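Drarow version 2 review: can a two-armed robot put the kitchen away yet?

By Lovisa Engström

Drarow is a simulated home for trying out household chores on a two-armed robot. I used it through most of November to see how far the machines have got.

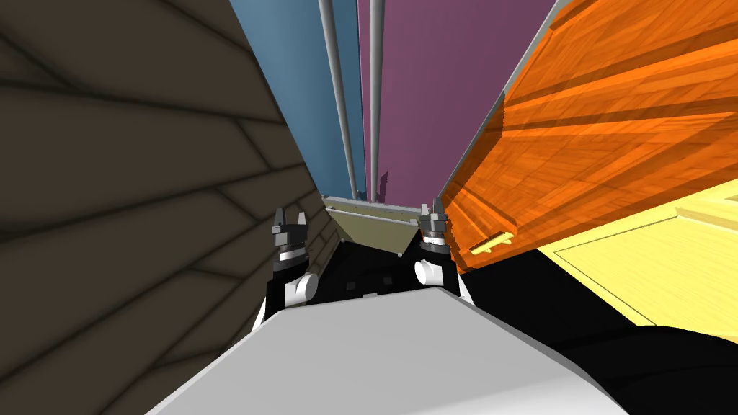
What you get

Drarow costs £146 for a year and runs on an ordinary desktop with a decent graphics card. Mine cost £800 second-hand and coped, though the fan was loud. You get eight furnished rooms, a robot with two grippers, and a set of chores to run in them: opening cupboards, clearing a worktop, moving things from one shelf to another, shutting drawers. You can drive the arms yourself with a pair of hand controllers or let the supplied control program have a go.

Installing it took an evening. The guide skips a step where you have to point the program at the room files, and I only got past that with help from Karim Azar, who had bought it before me. The update to version 2 wiped my saved settings, so write yours down first.

The rooms

Nobody will mistake these for real kitchens. The wood grain is shiny and too large, and the colours are odd: an orange door with blue and purple panels next to it, brown boards on the other side. I stopped noticing after a while. What matters more is the layout, and that is good. Drarow puts the robot in tight places, where there is a cabinet close on one side and a door on the other and not much room to swing an elbow. My own kitchen is like that. The demonstration rooms in the older Lawal package were all wide open floor, and I never learned much from them.

Handles

Doors were the hardest part. The pale yellow handle on the orange door is a short bar near the lower corner, and the fingertips on these grippers are small. Driving by hand, I could usually get hold of it after a few tries. Then the door has to swing, and the robot has to move out of its way without letting go. A person takes half a step back without thinking. The supplied program tended to pull straight, lose the bar and start again. Sometimes it shut the door it had just opened, with the other arm.

Drawers went much better. They come straight out and the program seems happy with that.

Clearing and carrying

Picking up a single cup from a clear worktop worked well enough that I got bored of watching it. Two cups close together caused trouble, and anything on a shelf at the back of a cupboard was worse. The arm goes in, the view from the robot fills up with its own arm, and it slows to a crawl. I left it on one cupboard while I made dinner, and it was still going when I had washed up.

Adesuwa Yusuf, who runs a small packing shop, tried the parcel chore for me. Her view was that it would be fine with one size of box on one bench, and no use on her floor, where the stock changes every morning.

Worth the money?

If you are learning to program this sort of robot, yes. The rooms are awkward in useful ways and a dropped plate costs nothing. Schools might like it too, but ask for help with the set-up.

If you want to know whether to save up for a machine to do the housework, it will give you a fair idea, and for me the answer was to wait. Drawers and single cups, fine. Cupboards – no. I would also want to see a real one with wet dishes before I believed any of it, and Drarow has no water at all. Support replied to my question about that in two days and said it was on their list.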